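# Idusska Conveyor Training Station

The Idusska Conveyor Training Station is a self-contained teaching unit for apprentices, technicians and maintenance staff who work with belt conveyors and the controls that run them. It is built to order by Vesstead and supplied to technical colleges, company training departments and public workforce programs.

The station reproduces the layout of a short production line at bench height. Learners wire, program, run and repair the same types of parts they will meet at work: a variable-speed drive, a three-phase motor, photoelectric and inductive sensors, a pneumatic diverter and a guarded infeed. All panels are labeled at the terminal level, and every circuit can be isolated individually by the instructor.

## Intended use

The station supports entry-level and intermediate instruction in the following areas:

- Safe isolation and lockout procedure
- Belt tracking, tensioning and splice inspection
- Motor control and drive setup
- Sensor alignment and input testing
- Ladder logic programming
- Fault finding with a meter and wiring diagram

It is supplied with the Sevance courseware, which consists of a learner workbook, an instructor guide and 59 graded exercises. The exercises may be taught in sequence or selected to match an existing course. Assessment sheets are included and may be reproduced within the purchasing institution.

## Fault insertion

A lockable panel at the rear of the station allows the instructor to introduce faults without the learner's knowledge. Open circuits, failed sensors, incorrect drive settings and a blocked air line may be selected alone or in combination. Faults are cleared from the same panel. The key supplied with the panel does not operate any other lock on the station.

Carleen Doolan, Training Products Manager at Vesstead, led the revision of the panel that is fitted to current units. "Instructors asked for faults that behave the way they do on a plant floor, including the ones that come and go," she said. "The intermittent setting was added in response to that request."
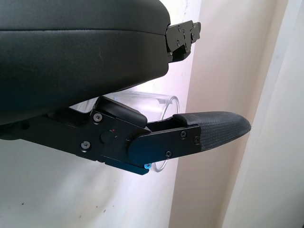 *Black padded component and metal mounting bracket.*

## Specifications

| Item | Detail |
|---|---|
| Supply | Single-phase, 120 V, grounded outlet |
| Compressed air | Clean, dry supply required; regulator included |
| Belt width | 10 inches |
| Maximum load on belt | 59 lb |
| Station weight | 500 lb, without packaging |
| Control voltage | 24 V DC |
| Emergency stops | Front and rear |
| Mounting | Lockable casters with leveling feet |

The drive is housed on the station and converts the single-phase supply for the motor. No three-phase outlet is needed in the classroom. Institutions that wish to run the station from an existing three-phase supply should state this when ordering, as the input section cannot be changed after delivery.

## Options

**Hoani Sorting Module.** Adds a second diverter, a reject chute and a color sensor. The module bolts to the discharge end and connects through a single multi-pin cable. It may be ordered with the station or fitted later by the customer.

**Spare parts set.** Contains a replacement belt, drive rollers, fuses, relays and one sensor of each type. Recommended for programs that run evening classes.

**Instructor course.** A course at the Vesstead training center, or at the customer's site by agreement. Travel costs for on-site delivery are quoted separately.

## Delivery and installation

Stations are shipped fully assembled on one pallet. The receiving site must provide a forklift or pallet jack and a level route to the room of use. A Vesstead technician will connect the station, test all safety circuits and complete the acceptance record with a representative of the institution. The warranty period begins on the date the record is signed.

Tane Dunstan, Installation Supervisor, reviews a site form for each order before a shipping date is confirmed. Orders cannot be released until the form has been returned with door widths, outlet positions and the location of the air supply.

The station has been supplied to roughly 170 training rooms. Customers with earlier units may order the current fault panel as an upgrade. The serial number, found on the plate beside the main switch, must be given with the order.

## Ordering

Quotations are issued in writing and should be requested through the Vesstead education sales office. Requests should state the quantity, any options, the delivery address and whether a purchase order is required by the institution. Orders for use in the fall term should be placed by the end of March.

Page revised 24 July 2025. Specifications are subject to change without notice.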